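Search this site...
Type and hit enter

Orkerness 4, a few months in: a planner that finally argues with me politely

I've been putting off writing this one up because every time I sat down to do it, they shipped another point release and I had to go and poke at that instead. But it's February, version 4 has settled down, and three of you have emailed asking whether it's worth moving off Stonov. So, long answer.

For anyone new around the blog, Orkerness is a motion planning and task sequencing package for robot arms. You give it your arm model, a world, and a list of things you'd like done, and it works out paths that don't put an elbow through the cupboards. I mostly use it in simulated kitchens, because that's what I get paid to fiddle with, and because kitchens are a horrible place to plan motion in. Handles everywhere! Range hoods at exactly the wrong height! Utensils dangling off shelves like little collision traps!

Setup first. The installer took me 10 minutes on a fairly ordinary Linux box, and most of that was me reading the licence prompt. Importing the arm was painless. Importing the kitchen was less so - it insisted that the oven door and its handle were two separate articulated bodies, and I had to go in by hand and fuse them. Fikri Pattinasarany had the same grief with his drawers and wrote a little script for it, which he's put on the user forum, and I'd grab that before you do anything else. It saved me an arvo.

Right, the planner itself. I love it. I wasn't expecting to, after the mess that was version 3, but the new one behaves like something that's been used by the people who wrote it. You set a planning budget in milliseconds and it sticks to it. I run mine at 400, and within that it'll usually hand back a path I'd be happy to watch. When it can't, it tells you which pair of bodies is the problem and at what point along the path, highlighted in colour in the viewer. Stonov just says "no solution" and leaves you to stew. I can't tell you how many evenings I've lost to "no solution".

The bit I use most is the keep-out zones tied to object state. You can say, for instance, that the space above a burner is off limits to the wrist while that burner is on, and the planner treats it as a soft cost or a hard wall, your choice. I've got the stovetop in my usual test kitchen set up this way. Soft cost is the better default, in my opinion. With hard walls on, a pot sitting on a live burner becomes very nearly unreachable, and you get these ridiculous swooping approaches that go up past the hood and back down like the arm's trying to sneak up on its tea.

Grasp sampling is decent but fussy. Pots with looped handles on both sides are my standard torture test, and it proposes sensible handle grasps most of the time, then every so often offers you a rim pinch with enormous confidence. There's a weighting file where you can talk it out of this. The documentation for that file is one paragraph long and one of the parameter names in it is wrong (it's "rim_bias", no plural, don't ask how long that took me). Zahira Sumampouw answered my ticket the same morning, to be fair to them, and was lovely about it.

Perception hooks: fine? I feed mine ground-truth poses from the simulator nearly always, so I'm not the person to ask. I did try the Krishnan pose estimator plugin for a bit and it handled big items well and got muddled by shiny ones. Polished metal on black glass was its least favourite thing in the world. Qistina Chong reckons that's down to the default depth filter and that it's much happier with it switched off. I haven't tested that yet.

Things I don't like. The timeline editor is still dreadful, you can't undo past the last save, and dragging a step sometimes duplicates it. Logs are enormous, so cap them at 2000 lines in the preferences or you'll fill a disk overnight like I did. And the dark theme makes the collision highlights almost impossible to read, which is a shame as it's otherwise very pretty.

Would I move from Stonov? If you're doing mobile bases, probably not yet, the Zunport bridge is still flaky and I wouldn't want to lean on it. For a fixed arm working around benchtops and appliances, yes, go for it, the error reporting alone is worth the licence fee to me. Try the trial with your own worst kitchen, not the demo one. The demo one has hardly any handles in it.

Comments are open, and if anyone's got the undo working properly please tell me how.

Contact | Copyright, all reviews the author's own | Back to top

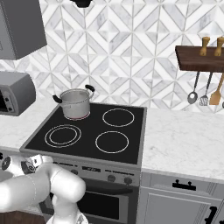 My usual test kitchen, arm by the stove and the back-left burner on under the pot.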